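The Wusness Motor Circular
Getting the old wagon ready for a Canadian winter, or trying to

By Theda Mühlbauer

Every August I promise myself that this will be the year I deal with the car before the snow comes, and every December I can be found in the driveway in my good coat, swearing at a wheel nut. This year I started early. Early enough, in fact, that it was 29 degrees in the shade and the neighbours came out to ask if I was all right.

The car, for newer subscribers, is a twenty-year-old diesel wagon in a colour the brochure called Champagne and my daughter calls Band-Aid. It has been to Emville and back more often than the bus has. It starts when it likes, it smells of hockey, and the heater offers a choice between off and bread oven. I have been told by three mechanics to get rid of it, and I have outlasted two of them.

The main event this summer was rust. If you drive on salted roads you already know the sound a screwdriver makes when it goes through a sill that looked perfectly fine. Mine went through just ahead of the left rear wheel, in the spot where the seam sealer lifts and the grit packs in behind it. A hole the size of a loonie became, after some honest work with a wire brush, a hole the size of a saucer. I stopped there. There is a point in every rust job where looking further is simply bad for morale.

Gesedance, the body shop out past the grain elevator, quoted me 322 dollars to cut out the bad metal and weld in a patch. I thought this was steep until I watched them do it. The patch took ten minutes. Removing the trim, the carpet, the wiring loom and a petrified doughnut from the area took the rest of the morning. They also drilled out two spot welds I had been quite proud of, and were polite about it.

What they did not do was rustproof the inside of the sill, and I didn't ask them to, having decided to do that part at home. There are two schools on this. One says oil: thin, cheap, creeps into everything, and drips on the driveway until Thanksgiving. The other says wax, which stays where you put it and costs a good deal more. I've used both and I lean to oil, mostly on the grounds that I can't reach half the places the rust can. You need a wand, a few rubber plugs, old clothes, and a piece of cardboard larger than you think.

If you're adding access holes, go slowly, keep well away from wiring and fuel lines, and touch the bare edges with primer before you plug them. Do not drill the drain holes bigger. Clean them out. A cable tie is the right tool, and when you've finished you will never want to see that cable tie again.
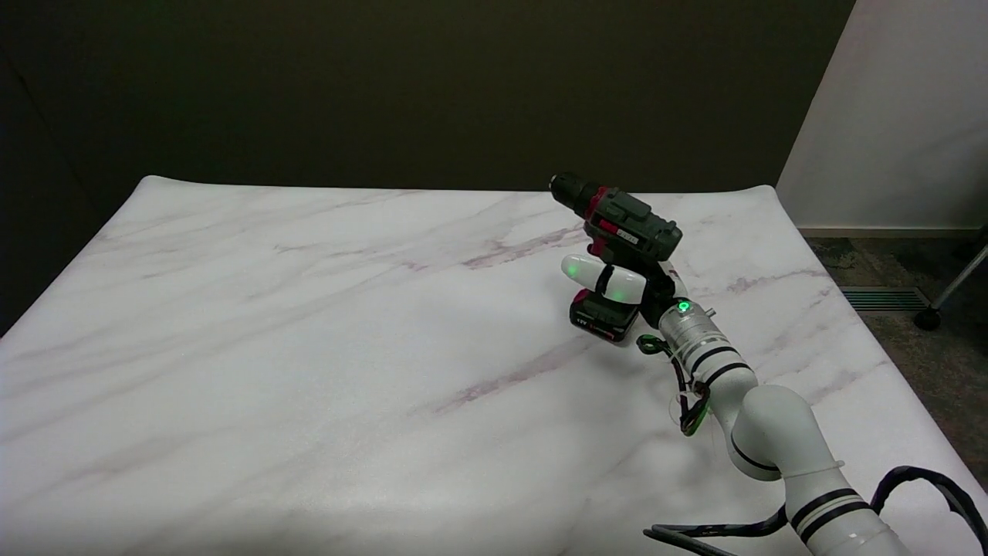 Afshin Hashemi wrote in after last month's piece to say that I have it backwards, that oil in a sill with blocked drains only makes a richer soup, and that he would sooner leave the thing dry than spray over mud. He rinses each sill with a garden hose until it runs clear, leaves the car in the sun for two full days with the plugs out, and only then gets out the wand. His own car is older than mine and apparently has all its floor, so I'm obliged to print this. I did the rinse. The water came out the colour of gravy for longer than I'd like to admit, and I have put off the oil until I trust it in there.

On to tires, and the annual argument. The all-weather crowd is growing, and I understand the appeal. One set, no swap, no stack of rubber behind the furnace. For people who drive in town and can stay home on the worst mornings, I think they're a fair answer. I live at the bottom of the Lill road, which the plow visits as a sort of afterthought, and I will be sticking with proper winters on their own steel rims. The rims were 70 dollars each at the wrecker's, they're ugly, and they have saved my good wheels from every curb in the township.

Two things I do with the winter set in August, while it's warm enough to feel my fingers. I check the date stamp on the sidewall, four digits, week then year. And I measure the tread across the whole width, inner edge included, as that is the part you don't see until you're sideways. Two of mine were fine. The other two had worn on the inside shoulder like a pair of old slippers, which means an alignment, which means another visit to Gesedance and another conversation about whether I've considered something newer.

I have considered something newer, as it happens. Ingeborg Ostermann let me borrow her electric hatchback for a weekend while the wagon was in pieces. It is a lovely thing. It is quiet, it's quick off the line, and it told me in a calm voice that I had left my purse on the seat. I drove it to Emville with the air conditioning on and came home with plenty in hand. What I want to know is how it does on the same road in December, with the heat going and a headwind off the lake, and Ingeborg, to her credit, says to come back and ask her then. She loses a good slice of range in the cold and plans for it. She also preheats the cabin from her kitchen while eating toast, a detail she has now mentioned to me on four separate occasions. 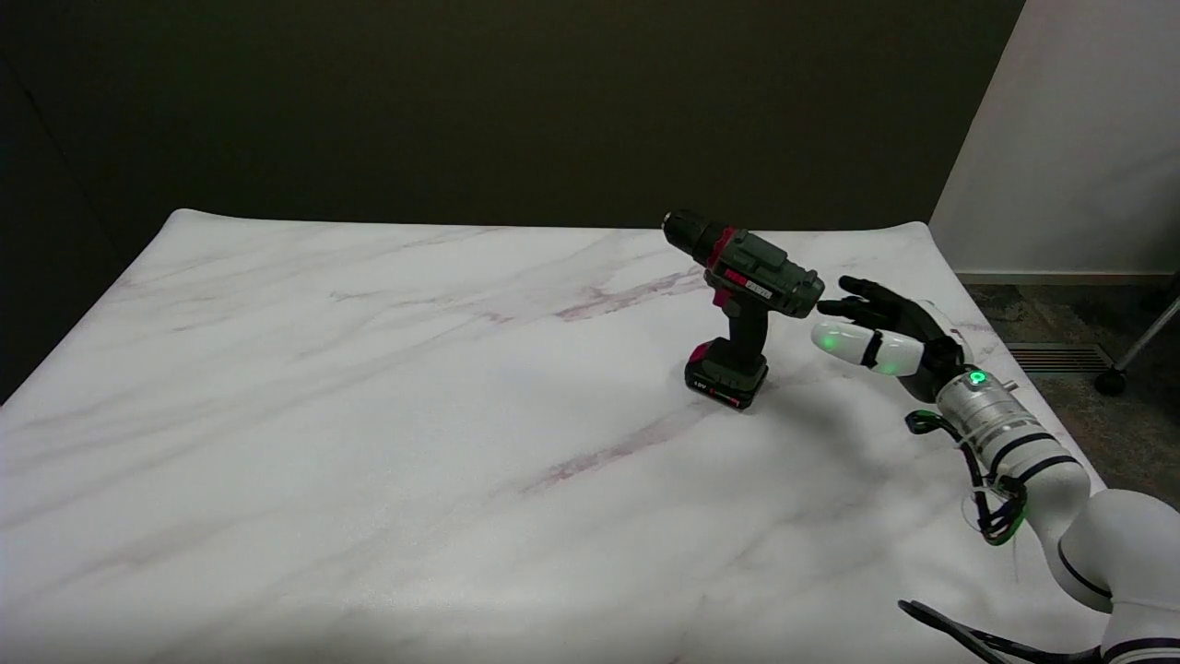 Cordless drill, battery down.

Speaking of batteries, the ordinary sort. If your car's is more than five years old, have it load tested now, while the parts counter is bored and has them in stock. A tired battery will happily turn over a warm engine all summer and then quit on the first properly cold morning. Diesels are worse for this, as they want a hard crank and they want the glow plugs fed as well. Clean the terminals down to bright metal, do them up snugly, and check the ground strap where it meets the body. Mine was green and hanging on by some 18 strands of wire, and it explained a great many mysteries, including the radio.

Block heaters next. Plug yours in this week, while it's warm, and see if it does anything. You should hear a faint sizzle or, failing that, feel some warmth at the block after an hour. The cord usually goes before the element does, generally at the end that dangles out of the grille and gets driven over. Mareike Strobel asks whether a timer is worth the bother. I'd say yes. Three hours or so before you leave is plenty for most engines, and running it all night mainly warms the underside of the hood. Get one rated for outdoors and for the load, and don't run it through the orange cord that came with the Christmas lights.

A correction. In the last issue I said the club's trailer jack was good for 200 kilos. That is the tongue weight on the trailer's plate. The jack has its own rating, stamped on the tube under a layer of old paint, and you should read it before you put anything on it. Lăcrămioara Gavrilă spotted this and was nicer about it than I would have been.

Small ads are thin this time. One set of roof bars, fits several wagons badly. One pair of heated seat pads, works on the passenger side. A set of snow chains, never used, from a member who has moved to Vancouver Island and is being insufferable about it. Ring the usual number after supper.

The fall drive leaves from the Wusness curling club lot as always, with coffee beforehand and the back road through Lill if the bridge is open. Fuel up first. Last year's lineup at the one pump out there took longer than the drive. If you're bringing an electric, tell Ingeborg and she'll let you know which charger is working, and which one only looks like it is.

My sill, when it finally gets its oil, will be covered in the next issue, along with the heater, which has lately found a third setting that blows only on my left ankle.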